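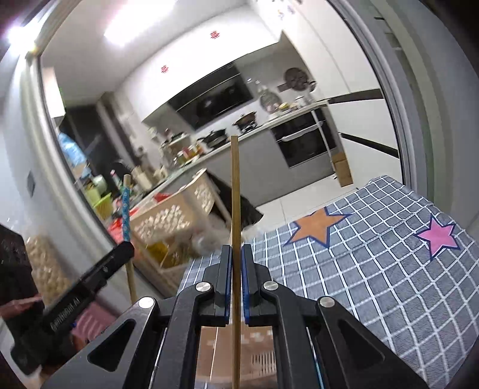 By Hester Maddaby
Rural Affairs Correspondent

Rice growers and fishing families along the lower Minum have settled, for this season at least, their long quarrel over when the sluice gates at Nira should be opened, and there was a good deal of handshaking (and even a little singing) outside the old grain store in Llanos when word of it finally came out.

The agreement was reached after three meetings between the two sides, the last of which began at nine in the morning and was still going when the market traders were packing up. Under its terms the gates will stay shut during the early weeks of planting, so that the growers can flood their plots properly, and will then be opened every night from dusk until six in the morning to let the fish move up into the shallow channels where they spawn.

Anyone who has lived near the river will know how sore a subject this has been. The growers, who farm 400 plots on the eastern bank, have always said that water let through at the wrong time is water they never see again. The fishing families on the other side say just as firmly that closed gates have left them mending nets with nothing to put in them. Last year the padlock on the main gate was cut twice, a boat was holed at its mooring, and several households who had shared weddings and funerals for generations stopped speaking to one another altogether.

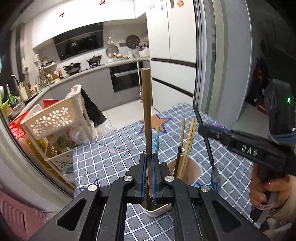

So it was a pleasure to see so many of them sitting down together, even if the talk grew heated now and then. Elders from both banks asked that old grievances be heard first, before anybody mentioned dates or water levels, and most of the first meeting was given over to that. Those who were present said it was slow going and that the tea ran out well before the complaints did, but that the second meeting was a great deal easier for it.

Noreck, the company that looks after the gates, has promised to put up a painted board at the landing stage showing the opening times for the week ahead, and to send word to both villages if heavy rain means they must be changed. It will also clear 300 metres of silted channel below the gates, a job both sides have been requesting for years and which should help the water reach the furthest plots more quickly.

The matter of the holed boat has been dealt with as well. The growers have offered to pay for the timber, and the owner's family has accepted and asked that no more be said on the subject. Less has been decided about the grazing strip beside the channel, where nearly 100 cattle are brought down to drink in the dry months and where the banks are badly trodden. The herders were not at the Llanos meetings, and both sides agreed that it would be wrong to settle anything about the strip without them. They are to be invited to a separate meeting at Nira once planting is over.

The new gate times will be tried until December, when the two sides will meet again to look at the catch and the harvest and decide whether to carry on.

Related stories
Minum ferry to run later on market evenings
Seed prices steady at Llanos as planting begins
Nira footbridge closed for repairs
Herders ask for second watering point on the eastern bank

Contact the newsdesk | Copyright, all rights reserved | Back to top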